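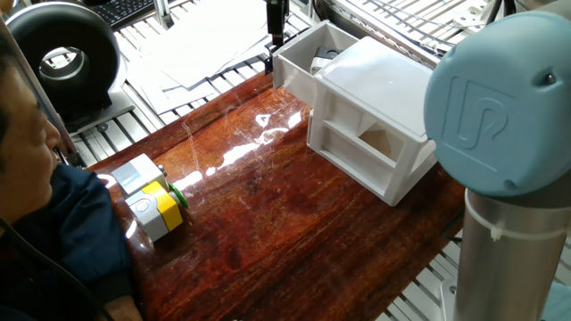
*Figure 2.1. A shiny tabletop, a few small things, and some white plastic storage at the back.*

# Chapter 2: The Small Drawer

I own a desk that I love and a desk drawer that I used to be ashamed of. You probably have one like it. Mine had dead pens, a bike key for a bike I sold, soy sauce packets, and (I swear) a baby tooth that doesn't belong to either of my kids. When Rainer Baumgart and I started planning this course, he asked me to open it in front of him, and I said no. That's how I knew it needed a chapter.

In Chapter 1 we dealt with big storage: closets, shelving, the garage. You learned to measure first and buy second, and I hope you still have your floor sketch, since we'll come back to it in the exercises. Now we're shrinking everything down. We're going to talk about the little boxes and cabinets that sit right on top of a table and hold the stuff you reach for all day long.

Small storage sounds easy! It's a box, you put things in it, done. But a closet forgives you. You can shove a coat sideways and the door still shuts. A small drawer jams on one binder clip standing the wrong way up, and then you're there with a butter knife, poking through the gap and saying words you wouldn't say in class.

## Where does it go?

Before you put a single thing away, decide where the cabinet itself will live. Most people push it to the back of the table, and most of the time that's fine. You keep the front clear for your hands and your work. What they forget is that a drawer needs room to come out. Pull it all the way open and look at how much table it eats up. Then look at which way it faces, because a drawer aimed at the wall or at your coffee mug won't get used. 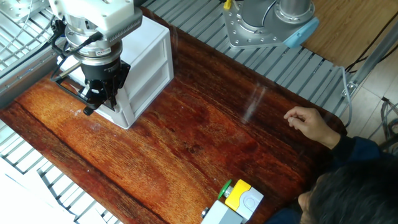 I like to turn mine at an angle, so the fronts point toward the hand I use most. It looks a little careless, and my mother-in-law always straightens it when she visits, but try it for a week before you side with her. If you share the table, sit in each person's chair and reach. Somebody's elbow will tell you what's wrong.

Watch out for slick surfaces, too. A light plastic cabinet on a glossy table can travel when you tug on it. When I taught this unit at the Rutherford night school, one of my students, Xiaoqing Long, fixed hers with two strips of rubber shelf liner under the base. It took her less time than it took me to explain the problem, and I've been stealing the idea ever since.

## What goes in?

Start with this rule of thumb, which we'll call the **open-hand rule**: if you can't get the thing out with one hand, without moving something else first, the drawer is too full or the thing is in the wrong drawer.

Tall items cause the most trouble. A block or a little box that stands upright is easy to grab, which is great, but check that its top sits below the rim before you push the drawer shut. If it doesn't clear, lay it down or move it to an open tray. Tiny items have the opposite problem. They slide into the corners and hide along the walls, and you find them in October when you're looking for something else. 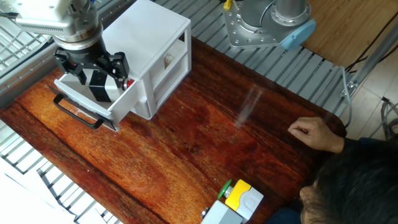

So give the tiny things a home of their own inside the drawer. A jar lid works. So does half an egg carton. You don't need to buy dividers yet, and I'd rather you didn't, because you'll want to see how your drawer behaves before you spend money on it.

Handles matter more than you'd think. A big loop you can hook a finger through is a friend on a busy day, and a little round knob is fine for the drawer you open once a week. Put your everyday stuff behind whichever one is easier to pull.

## Before you read on

Pick one small drawer in your home or at work. Empty it onto a towel. Set a timer for 20 minutes and sort what you find into "daily," "sometimes," and "why do I have this." Don't put anything back yet! Write down what was stuck in the corners and bring the list with you to Section 2.1, where we'll start with the "sometimes" pile.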